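# Keeping the Bits Apart: storage at the big table

Project report, group 4 (Kyrylo Stasiv, Bernice Nutsugah, Margaux Tessier)

Our brief was to find out why people in a shared workroom lose small things, and to propose something that costs less than 40 pounds. Kyrylo wanted an app. The budget settled that argument before Bernice had to.

We began with a survey. It went to 211 students on our corridor and the one above, and the commonest answer to "Where do you keep small parts?" was "in a bag". The second commonest was "Why?", which we coded as a refusal. We therefore set out to study the bag, a subject on which the library was less help than we had hoped.

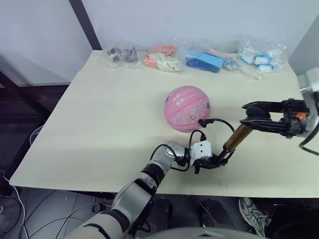 *Page last changed: March, by Margaux (spelling, mostly Kyrylo's)*

## What we tried

We rejected lidded boxes early. Pikura, the range our tutor Mr Pană recommended, would have swallowed the whole budget in one order, and you have to lift every lid to find anything. Clear bags along the wall side of the table were cheaper and, as Bernice put it, already there.

The rule was one sort of thing to a bag. Metal parts went at the left end, soft pink and off-white pieces next, then the blue things, with the white and light blue ones in the biggest bag at the right. The middle of the table was to be kept for whatever was in use. At the time of writing this is a pink ball with cartoon figures on it, and the group remains divided on whether it counts as equipment.

## What went wrong

Labels. We printed a sheet of them and Margaux cut them out beautifully. They would not stick to crumpled plastic, and by the second week most of them had stuck to Kyrylo.

Long things were the other failure. A bag suits anything that bunches up and is hopeless for anything that doesn't. 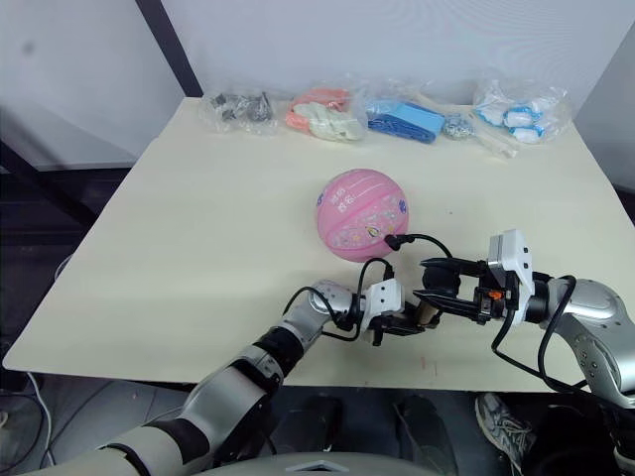 Our plan for awkward shapes was a tall pot from Prunda, which Kyrylo priced, praised and forgot to order. Lev Onyshchenko, who marked our interim report, asked what the pot was for, and we spent a long paragraph telling him. The shorter answer is the thin pale stick lying loose by the blue bag, which fits no category we had drawn up. The ball has no bag either, but it is at least hard to overlook.

## Findings

People put things back when they could see where the others were. Colour did more work than our labels ever managed: asked where the blue pieces lived, everyone pointed before we had finished the question. The silver bits caused more hesitation, being metal but not at the metal end, and we should have settled that before testing.

## Still to do

- Order the pot.
- Decide about the ball.
- Ask Mr Pană whether the 600 words for the appendix include the labels.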